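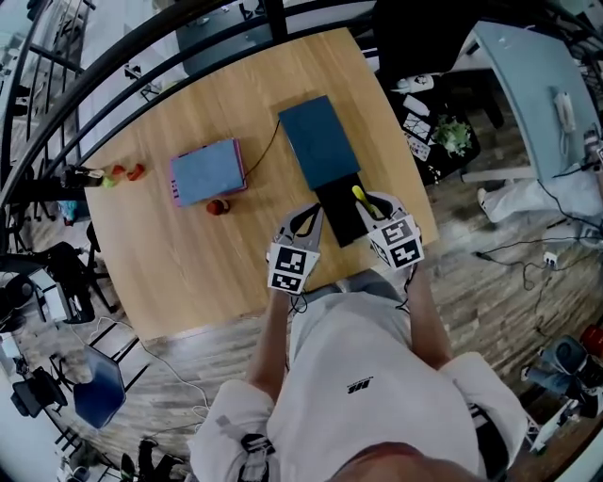

4. Laying Out the Table Activity Set

4.1 Before you start

Use a flat, light-colored tabletop at least 70 cm deep. Wipe it and let it dry. Remove the small pieces from their bag and check them against the parts card (Stullus set, order no. 1562).

CAUTION: Small parts. Keep away from children under 3 years.

4.2 Placing the boxes and tray

1. Lay the dark flat box on the table with its long side pointing away from you.
2. Set the black tray directly in front of the dark box. The tray must lie flat and must not overlap the box.
3. Put the light blue box with the pink edge to the left of the dark box. Its angle is not critical.

NOTE: Do not stack the boxes. The lids are rated for a load of 500 g.

4.3 Placing the small pieces

4. Place the yellow banana on the black tray.
5. Place the red ball on the bare tabletop, near the lower right corner of the light blue box.
6. Group the yellow-green ball and the two small red pieces at the far left end of the table. Leave a gap between this group and the light blue box.

NOTE: Balls may roll on an uneven surface. If a ball does not stay in place, level the table with the pads supplied (6 pads per set).

4.4 Putting the set away

7. Pick up the balls first, then the remaining small pieces.
8. Return the small pieces to the bag and close it.
9. Wipe the tray with a damp cloth. Do not use solvent.

Replacement pieces: see Section 7. Revised 1/15/24.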